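비르크시데 광장 재정비 사업, 도시환경상 본상 수상

비르크시데(Virkside) 구시가지의 시장 광장과 그 주변 거리를 새로 정비한 사업이 올해 도시환경상 공공공간 부문에서 본상을 받았다. 설계를 맡은 조경설계사무소 바흐만(Bachmann)은 2024년 5월 3일 이 소식을 발표하였다. 시상식은 9월에 비르크시데 시청 대강당에서 열릴 예정이다.

이 사업의 대상이 된 곳은 광장과 여기에 이어진 세 개의 골목이다. 예전의 광장은 거의 전체가 아스팔트로 덮여 있었고, 한쪽은 주차장으로 쓰였다. 여름 오후에는 바닥이 매우 뜨거워져서 시장 상인들이 점심 이후에 천막을 접는 일이 많았다. 비가 많이 오는 날에는 물이 낮은 쪽 골목으로 모여 가게 문턱까지 올라왔다.

바흐만은 이 두 가지 문제를 함께 다루는 설계안을 냈다. 아스팔트를 걷어낸 자리에는 물이 스며드는 밝은 색의 포장재를 깔았다. 포장 면적은 988제곱미터이다. 광장 북쪽에는 빗물을 잠시 모아 두는 얕은 화단을 길게 만들었고, 넘치는 물은 땅 밑의 저류조로 들어가도록 하였다. 저류조에 모인 물은 나무와 화단에 다시 사용된다. 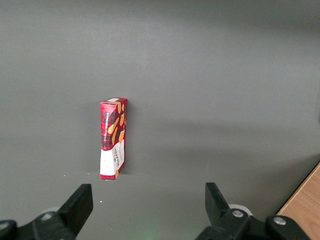
나무는 모두 26그루를 새로 심었다. 수종은 피나무와 팽나무가 중심이며, 뿌리가 자랄 수 있는 흙의 양을 충분히 확보하기 위하여 포장 아래에 연속된 토양층을 두었다. 설계 책임자인 노트부르가 라이너(Notburga Rainer)는 이 부분이 예산 협의에서 가장 오래 걸렸다고 말하였다. "땅 위에서는 보이지 않는 것에 돈을 쓰자고 설득해야 했습니다. 그렇지만 나무가 십 년 뒤에도 그늘을 만들려면 흙이 먼저 필요합니다."

심사평에서는 그늘의 배치가 좋은 점으로 언급되었다. 나무를 같은 간격으로 줄지어 심지 않고, 사람이 오래 머무는 곳의 서쪽에 모아서 심은 방식이다. 시장이 열리는 날에는 나무 사이에 차양을 걸 수 있는 기둥도 준비되어 있다. 기둥과 차양은 지역 업체 데르켁스(Derkex)가 제작하였다.

시 환경과는 공사 전과 공사 후의 여름에 같은 지점에서 바닥의 표면 온도와 공기의 온도를 측정하였다. 측정 보고서는 시상식에 맞추어 공개될 것이라고 한다. 환경과의 암브로스 기슬러(Ambros Gisler) 과장은 결과를 미리 말하기는 어렵지만, 표면 온도의 차이는 맨손으로도 느낄 수 있는 정도라고 설명하였다. 다만 그는 공기의 온도는 바람과 주변 건물의 영향을 많이 받으므로 한 해의 자료만으로 판단하지 않겠다고 덧붙였다.

주민의 의견을 듣는 과정도 길었다. 설계 초기에 실시한 설문에는 283명이 답하였고, 가장 많은 요청은 앉을 자리와 마실 물이었다. 이에 따라 등받이가 있는 긴 의자와 음수대가 처음 계획보다 많이 설치되었다. 반대로 분수를 만들자는 제안은 물 사용량과 관리 비용 때문에 받아들여지지 않았다. 주차 공간이 없어진 것에 대해서는 지금도 불만이 있으며, 시는 북쪽 문 밖의 주차장을 시장이 열리는 날에 무료로 운영하고 있다.
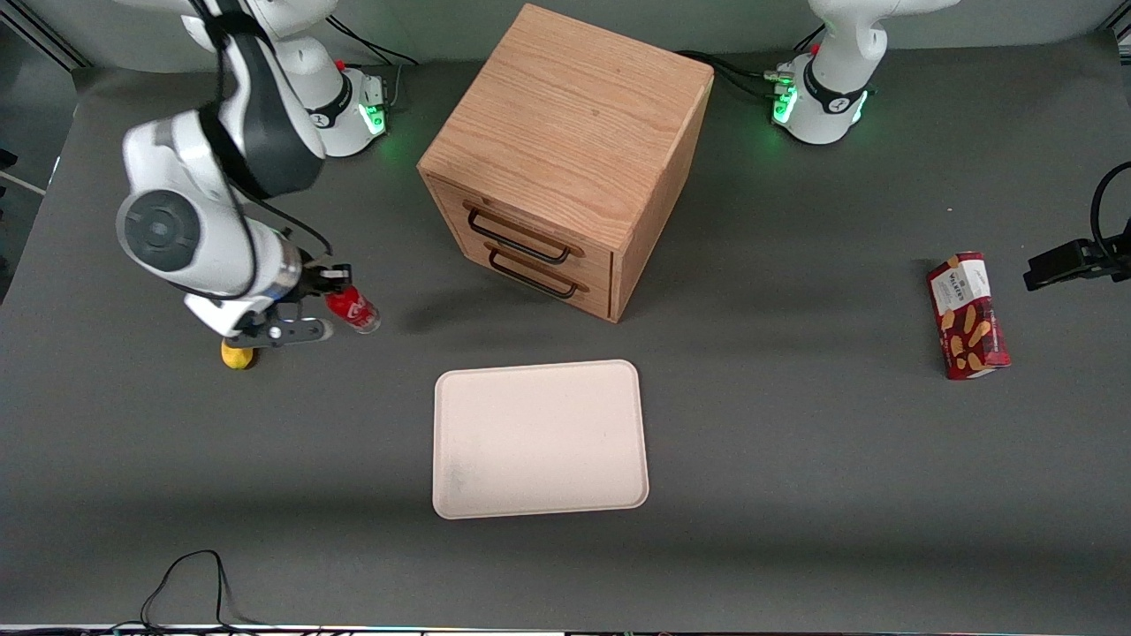
조명도 이번 사업에서 함께 바뀌었다. 예전의 높은 가로등은 나뭇가지가 자라면 빛이 가려지고, 2층 창문으로 빛이 직접 들어간다는 민원이 있었다. 새 조명은 플리텐트(Flitent)라는 이름의 낮은 등으로, 의자와 화단의 가장자리를 따라 놓였다. 등의 옆면에는 작동 상태를 알리는 작은 표시등이 있다. 사진 속 흰색 로봇 팔의 받침대 앞면에서 초록색 불빛이 탁자 위로 희미하게 번지는 것처럼, 작은 불빛도 가까운 바닥에는 색을 남긴다. 그래서 바흐만은 표시등을 사람이 걷는 쪽이 아니라 화단 쪽으로 향하게 하였다. 밤에 광장을 지나는 사람에게는 따뜻한 색의 빛만 보이게 하려는 것이다.

전체 사업 구역은 골목을 포함하여 1,144제곱미터를 넘는다. 공사는 시장의 영업을 완전히 멈추지 않기 위하여 두 단계로 나누어 진행되었고, 그동안 상인들은 광장의 절반과 옆 골목을 번갈아 사용하였다.

수상작의 도면과 모형은 시상식 다음 날부터 시청 1층 복도에 전시된다. 입장료는 없다. 바흐만은 전시 기간 중에 설계자와 함께 광장을 걷는 안내 행사를 두 번 열 계획이며, 참가 신청은 시청 환경과에서 받는다.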